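Client Services Ticket: Histuner Research Portal
Subject: Superseded price target displayed on Seltow coverage page
Status: Resolved, monitoring
Priority: 3
Affected service: Analyst ratings feed, institutional accounts

Issue reported

A client of the Wróbel desk reported on Sunday evening that the Seltow coverage page showed a price target of $30 under a Hold rating. The research note attached to the same page carried a Buy rating and a target of $34. The client asked which figure was current and whether the consensus average on the summary tab had been calculated from the older number.

Initial response

The published note is the governing document in all cases. The client was told to rely on the attached note until the page was corrected. Trading and settlement were not affected, as the ratings feed has no connection to order entry.

Investigation

The contributor file from Idow was received on schedule and passed validation. It held 850 records, including the Seltow revision. The revision was loaded to the archive but was not passed to the display table.

Support compared the rejected entries against the file. A total of 4 records had been held back, all of them for companies whose ticker symbol changed in December. The display table was still matching on the former symbols. Where no match was found, the page continued to show the last rating on record and gave no notice that it was out of date.

The consensus average was found to draw on the same table. The client's concern on this point was therefore correct.

Action taken

The symbol reference list was updated and the held records were released. The consensus average was recalculated for each of the affected companies. The Seltow page now agrees with the note. Alert emails for the released records were suppressed so that clients would not take an earlier revision for a new one.

Clients who exported ratings to a spreadsheet before the correction should run the export again. Saved exports do not refresh on their own.

Steps for clients who still see the former target

1. Sign out of the portal and close all open browser windows.

2. Sign in again and open the coverage page from the company search. Do not use a saved bookmark, which may point to the former symbol.

3. Check the revision date beside the rating against the date on the first page of the note. If the two differ, reply to this ticket with the company name and the account number.

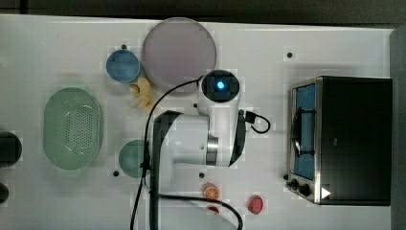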